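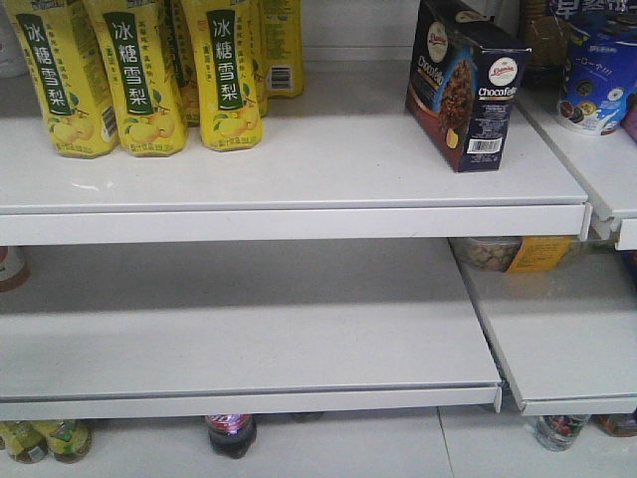
Setting Out Metal Shelving for Packaged Goods

23 shares | 8 comments

Metal retail shelving does well in a pantry or mudroom. It wipes clean, it does not sag at the centre under bottles, and the levels can be moved without tools on most units. The notes below apply to a standard bolt-free bay of the kind sold secondhand when a shop closes. Ours came out of a corner store in Trundcombe.

Shelf spacing

Measure the tallest item first, cap included, and add 40 mm. Less than that and a bottle has to be tipped to clear the level above it. Bottled drinks and upright cookie boxes can share a level if the heights are close. Cans should go on a level of their own, lower down, with tighter spacing.

Fit the clips at all four corners before loading. A clip that is one slot out will hold an empty shelf perfectly well and let go later. Check with a level in both directions.

Bottles

Run bottles in files, front to back, one product per file. Leave a finger's width between files. Where the shelf is deep, the rear bottles get forgotten, so load new stock from behind and draw the old stock forward. Sylvie Arsenault, who fitted out the Pliltville co-op pantry, marks the month of purchase on the cap in grease pencil. It comes off with a dry cloth.

Boxes

Cartons stand upright with the name facing out. Turning a box slightly so that a side panel also shows is useful where people need to read ingredients or find a barcode. Tall, narrow cartons tip when the neighbour is removed – put them at the end of a file or against a bottle.

Do not rest cartons directly on a damp shelf. Cardboard wicks, and the bottom flap goes first.

Baskets

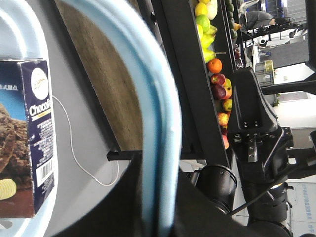 A plastic basket with a thick rolled rim is the better choice for gathering items and carrying them to the shelf. Thin rims flex under load and cut into the hand. Lay cartons flat or stand them against the wall of the basket, heavy items in first. Keep cables and cords clear of the spot where the basket is set down, and run them along the wall if the outlet allows.

Fruit

Fruit belongs on a separate rack, away from cartons. Sort by kind: citrus together, pears together, apples together. Apples and pears give off ethylene and will bring on softening in whatever sits beside them. Dzintra Kairys of Fortin stores hers in a single layer through December and checks for bruising every morning.

Cleaning

Warm water and a little dish soap. No scouring pads on a painted finish – the scratches grey over and hold dirt. Dry the clip slots with a folded cloth.

8 comments | Share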